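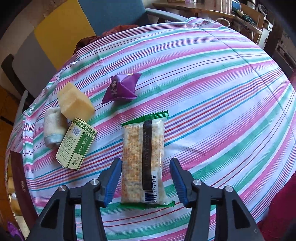
Setting up and looking after the hand-held gripper

These notes cover the two-finger hand-held gripper with the linkage arms and the ribbed blue finger pads. They replace the sheet Évan Ferrand wrote in August, which described the older flat pads. Last changed November 2, 2018.

Allow half an hour the first time. After that a daily check takes a few minutes.

What you need

A 2 mm hex key
A flat screwdriver that fits the pivot screws properly
Lint-free cloth and isopropyl alcohol
Taseo dry lubricant (the small bottle, not the spray)
A spare pair of finger pads
A few light packets and one small carton for testing

Step 1. Check the pivots

Open the gripper fully and lay it on its back. Hold one arm near the fingertip and try to move it up and down. You should feel nothing. If it clicks or rocks, a pivot screw has backed out.

Tighten the loose screw until the arm stops rocking, then back it off by a hair. The arm has to swing under its own weight. A screw that is too tight is harder to notice than a loose one, and it makes one finger lag behind the other when you pull the trigger.

Do both arms even if only one was loose.

Step 2. Clean the linkage

Wipe the parallel bars on both sides with a dry cloth. Crumbs and lint collect in the triangular openings and work their way into the joints from there. Push a corner of the cloth through each opening and pull it out the other side.

Put one drop of lubricant on each pivot, work the trigger 12 times, and wipe off what comes out. Keep it away from the pads. If some gets on them, clean them with alcohol before you go on.

Step 3. Fit the pads

Peel the old pad from the bottom edge. Clean the fingertip with alcohol and let it dry. Line up the new pad with the tip and press from the center outward for 10 seconds.

Check that the ribs run the same way on both fingers. Close the gripper slowly on nothing and look at it from the front. The pads should meet along their whole length. If they touch at the tips first, or at the base first, take one off and refit it.

Pads from Hudham and pads from Baudry are different thicknesses. Don't mix them on one gripper.

Step 4. Test on a table

Put a cloth on the table. A bare tabletop lets light packets slide, and you will end up blaming the pads for it.

Lay a snack packet lengthwise between the fingers, as in the picture at the top, with space beside it. Bring the fingertips down until they are just clear of the cloth, then close slowly. Both pads should reach the packet at nearly the same moment. If one arrives first and pushes the packet across, go back to Step 1.

Stop closing as soon as the packet starts to bulge. Lift it a hand's width, hold it still and set it down. Look for three things:

The packet turns in the grip – the pads are not parallel.
The packet slips down – the pads are dirty or worn.
The cloth comes up with it – you started too low.

Repeat with the small carton. Stiff cardboard shows up a crooked pad much better than a soft wrapper does, so don't skip it. A sponge is fine for practicing the trigger but tells you very little about alignment.

Step 5. Write it down

Enter the date, the pad maker and anything you tightened in the Kurness log under the gripper's number. Jacqueline Guillot orders the spare pads from that log, and a change that isn't in there doesn't get replaced. The part number for a complete arm is 476. Order left and right together.

Storage

Leave the gripper open. Pads that stay pressed together overnight take a set, and the ribs flatten where they touch. Hang it by the handle with the fingers pointing down, away from the heater.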